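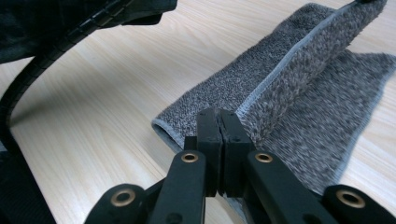
A gray towel on a light wooden tabletop.

Notes on Household Linens and Hard Water

Residents of Zallcombe who have recently moved from Cestmont frequently remark that their towels have become stiff. The water supply in Zallcombe is considerably harder, and the minerals it carries remain in the fabric after each wash. This post sets out the practice adopted in my own household over the past year.

Detergent should be measured. The amount printed on the package is intended for a full load, and a half load requires less. Fabric softener is not used for towels in this household, as it leaves a coating that reduces their ability to take up water. White vinegar is added to the rinse every 3 weeks. It must never be combined with bleach.

Microfiber is washed separately from cotton, on a cool cycle, and is dried without heat. Cotton lint is difficult to remove from it once the two have been mixed. 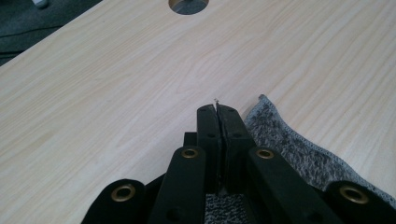

The tabletop, with its cable opening near the edge.

Readers have asked about storage. Towels are put away only when fully dry, and the linen closet is left open for part of the afternoon. Older items are moved to the lower shelf and cut into cleaning cloths each July. At present there are 12 in use.

A water softener by Holub was considered and declined on grounds of cost. The matter will be reviewed when the lease on the Collano Street apartment is renewed.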